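Rest days, bus legs and the bullpen: a talk with Iara Painemal

2018-09-12

Iara Painemal has kept the travel log for the Wallmont baseball club for six seasons. The job title on her door is schedule analyst. In practice she records when the bus leaves, when it arrives, who pitched the night before and what the club scored the night after. We spoke in her office behind the third-base stands, with the team on the road for its last series of the year.

The log covers every road game the club has played in that time. Painemal started it as a spreadsheet for meal money. "The columns for departure and arrival were already there, so I added runs, walks and pitch counts," she said. "By the second season the meal money had moved to another file."

The question most people bring to her is whether long trips hurt the team. She prefers to split it. A long trip can mean many games in a row away from home, or it can mean many miles, and the two do not affect the same players. In her records the hitters are close to flat across a trip of any length. Batting average on the first night in a new town is a little lower than on the second, and the difference is small enough that she does not report it to the manager.

Pitching is where she sees something. "Starters are fine. They know their day, and we can send the next one ahead by car if we have to. Relievers don't get that. A reliever who throws on Sunday night in Zellton sits upright on a bus until four in the morning and is expected to be available on Monday." She counts walks in the seventh inning and later as the measure, on the grounds that walks depend less on the defense and the ballpark than hits do. After an overnight bus leg, late-inning walks go up. After a morning departure of the same distance, they do not.

The worst leg in the league, by general agreement, is the one from Zellton to Krawczyk. The road goes over the pass and there is one place to stop. Wallmont has played the pair back to back in each of the past three seasons, twice in April, when the pass can still have snow on it. Painemal asked the league to reverse the order of the two towns, which would put the off day between them. The request was turned down for this year and she has filed it again for next.

I asked whether a club could get around the problem by carrying an extra reliever. She said it had been tried. "We did it for half a season. The extra arm pitched in the games that were already lost, so the tired ones were still the ones pitching in the close games. The roster changed and the usage didn't." What has worked better, in her view, is a rule the pitching coach agreed to this spring: any reliever who throws more than 25 pitches before an overnight leg is out for the next game, with no exceptions for the score. The rule has cost them at least one game she can name. She would keep it.

Her method has limits and she lists them without being asked. The club has changed managers once during the log, and the two men handle a bullpen differently. Rainouts break up trips and she has to decide by hand whether a delayed game belongs to the same trip. Bus arrival times before 2015 were taken from the driver's sheet, which was filled in to the nearest half hour. "I would not use the early years for anything finer than night or morning," she said.

She is also doubtful about comparing clubs. The Krawczyk club has a newer bus with seats that recline fully, and the Brakmont club is close enough to most of its opponents that it rarely travels overnight at all. Brakmont has the best road record in the league this year — it also has the best home record, and Painemal thinks the second fact explains most of the first. 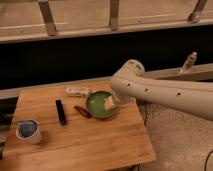

A white robot arm over a green bowl, with a cutting board beneath.

Food comes into the log as well. Since last year she has noted whether the players ate before boarding or at the stop, and she expects to have enough entries to look at by the end of next season. So far she has drawn nothing from it. The clubhouse staff find the column easy to fill in, and she intends to leave it in place even if it shows no effect.

The coming schedule is due from the league office in the winter. Painemal has seen a draft. It has the club opening with nine games away, followed by a short homestand and another trip. She does not object to the nine games. What she marked in the draft was a Thursday night game with a day game the next afternoon in another town, a pairing the league's own guidelines advise against.

"I sent a note and asked for a six o'clock start on the Thursday," she said. "An hour earlier gets the bus in before two. If they can't move it, we'll plan for a long outing from the starter and keep two relievers off the mound that night."

She had not yet had a reply when we spoke.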